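Progress report, second half of the grant period
Submitted 16 February 2011

Since the last report the Kunville Reading Room has moved out of the old feed store and into the ground floor of the Masow building. The lease is signed for two years. Rent is the same as we budgeted. The heat was the one problem, and the landlord replaced the boiler at his own cost.

Membership stands at 400 households, up from the number given in our application. Most of the new members live on the Troncoso side of town, where the bus now stops near our door. The Saturday story hour was moved to the morning and fills up. The adult literacy class did less well. We planned for two groups and have run only one, as the second teacher took a full-time job out of the county. We are advertising the post again.

Computer access was the second item in the grant. The public terminals are used for job applications, tax forms and school work, and the sign-up sheet is normally full by noon. We are still short of machines on the days when the high school lets out early. 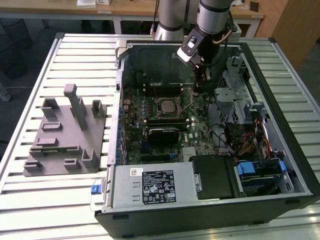
Desktop computer with the side panel off, lying on the work table.

Book purchases are on schedule. Large print and Spanish titles were bought first, as agreed. The Elluvura catalog software is installed and all adult fiction has been entered. Children's books are next. Entry is slow on the older stock, much of which has no bar code and has to be typed in by hand. Eighty boxes from the feed store remain unopened in the back hall. Some of the paperbacks we have opened so far had mildew and were thrown out. 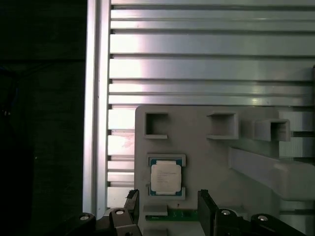

Aluminum panel and upright rail.

Spending is under budget on salaries because of the open teaching post, and over on moving costs. We ask permission to shift the unspent salary money to cover the truck rental and the extra shelving. A revised budget sheet is attached. No other line has changed.
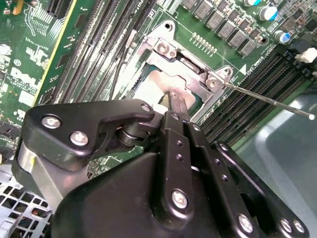
Work planned before the end of the grant includes finishing the children's catalog, filling the teaching post and opening one evening a week. The evening opening depends on the outside light over the ramp, which the landlord has promised for April. The member survey will go out with the spring newsletter, and we will send you the results with the final report.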